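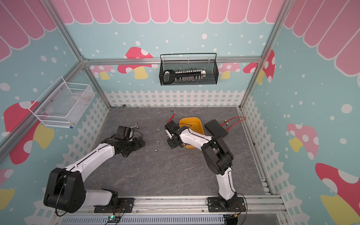
Two robot arms at a gray marble-patterned table, with a yellow bowl and a pipe fitting.

Visit to the Trirnstead appeals registry

The criminal appeals registry at Trirnstead admits outside visitors twice a year. I attended the February session with Tamara Preda, who handles post-conviction filings for our office. The tour started at 9:15 a.m. and covered intake, record assembly and the clemency desk. Courtrooms were not included.

Intake

Petitions arrive by post, by counter delivery or through the electronic portal. Each gets a stamp showing date and hour, and the hour matters when a deadline falls at close of business. The registry took in 1,652 petitions last year, of which 1,246 were first appeals. The remainder were review petitions, applications for late filing and a small number of requests to reopen.

A clerk checks three items before a number is issued: the judgment under appeal, proof of service on the prosecution and a signed statement of grounds. A missing item does not stop the clock. The petitioner gets a defect notice and has ten days to cure it.

Record assembly

Trial records are paginated again from page one, regardless of how the lower court numbered them. A capital or life-sentence record can run up to 3,000 pages. Volumes are capped at 250 pages each, and the index is repeated at the front of every volume. Exhibits stay in the lower court's custody unless the bench orders a transfer.

Tamara asked how sealed witness statements are handled. They go in a separate volume with its own log – the main index shows only a page range.

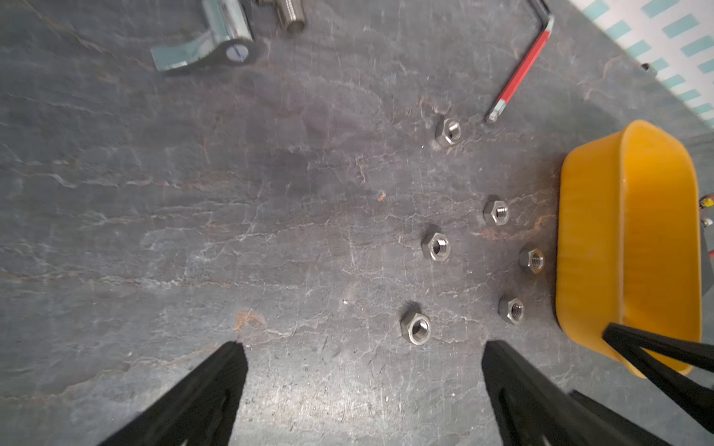
Clemency desk

Maricica Furtună runs this desk with two clerks. It opens a file only after the last review petition has been dismissed. The desk does not advise on the merits. It collects the judgments, the prison conduct report and any statement from the victim's family, then sends the bundle to the executive office. The execution date, where one has been set, is printed on the cover sheet. A stay is a separate application and has to be filed with the bench.

Practical notes

Bring photo ID. Phones are left at the front counter. The sample cover sheets may be taken away, but the defect notice form is for reading on site.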